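18 April 2008

I slept badly because of the wind and I got up before six. It was good in one way, because I wanted to finish the small box before the Zomora office closes for the weekend. On Friday it closes at three o'clock, and last time I arrived at ten past three and had to carry everything home again on the bus.

The box is for Nurnport. I promised it already in December, and then came the move, and after the move I could not find the things, and after I found the things I could not find a box. Now I have one. It is white and shallow, with low sides, and I think it was for a shirt before. The purple cloth with the stripes and the light blue flower is still spread out, so I put the box on it and started to lay the things inside to see how they fit together. I like to work on this cloth. When something small falls on it, it does not roll away like it does on the bare floor.

First I made a list on paper, as I always do, and then I did not follow it. The soft gray thing goes in the middle because it is the biggest and it can be pressed a little. The small white toy was the difficult one. If it lies on its back, it is too high for the lid. If it lies on its side, it pushes the gray thing against the wall of the box. I turned it many times.

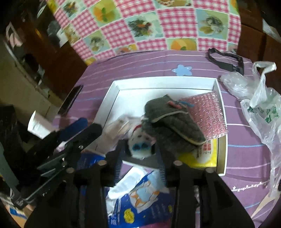
At eleven I stopped and made soup with the rest of the carrots. I also ate the last piece of the bread from Uniyal, the bakery near the old apartment. It was a little hard but with soup it does not matter. I must find out if there is a bakery like this one in our new part of town. The one beside the station sells only sweet things, and the bread in the supermarket has no taste for me.

While the soup was on the stove I looked at the pink checkered cloth with the pictures of food on it, and I thought that I should buy a plain one. I thought the same in the old kitchen too. I will probably not do it. I know all the dishes on it already and I would miss them at breakfast.

After eating I began again. I weighed the box on the kitchen scale with everything inside and it showed 967 grams. The cheaper price goes only to one kilo, so I have 33 grams left for the tape, the paper and the letter. My letter has two pages. I could write smaller, but I do not want to write less. I took out the sweets and weighed again, and then I was ashamed of myself and put the sweets back. A parcel without sweets is a sad parcel.

I also thought about the order in which the things will be found. When I was a child, we got a parcel from Nernlow every winter, and my mother let us take out one thing at a time. The funny thing was always at the bottom, under something useful like socks. I wanted to do it the same way, but in such a flat box there is no real bottom. Everything is seen at once when the lid is lifted. So I moved the little bear to the side where the gray cloth could cover its face a bit, and I tried how this looked, and moved it back again. 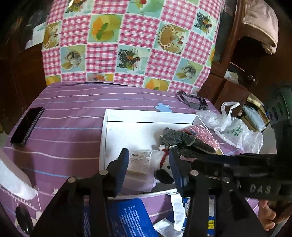 Wrap each thing by itself, my sister told me on the telephone this afternoon, and tie a thread around it, then the flat box is no problem, it takes ten minutes to open and everybody is happy. She also said that I should send the letter alone with a normal stamp and stop counting grams. I answered that the letter belongs with the box. She said that then I should not complain about the price. She is right, but I did not tell her this.

I did wrap two of the things in the end. For more I had not enough paper. The tape I bought last week is too narrow, and it took so much of it to close the lid that I had to sit down and find the end of the roll again and again with my fingernail. I wrote the address two times, on the top and on the side.

I took the bus at ten past two and was at the counter at 2:35. There were nine people before me and only one window was open. The woman put the box on her scale and said it was fine, and I did not ask for the number. She says it can take up to seven days to Nurnport. I have the receipt in the blue cup.

When I came home I folded the leftover paper and put it in the drawer. The purple cloth I will wash tomorrow, if the wind is still good for drying. I also need to buy wide tape, carrots, and a light bulb for the hall.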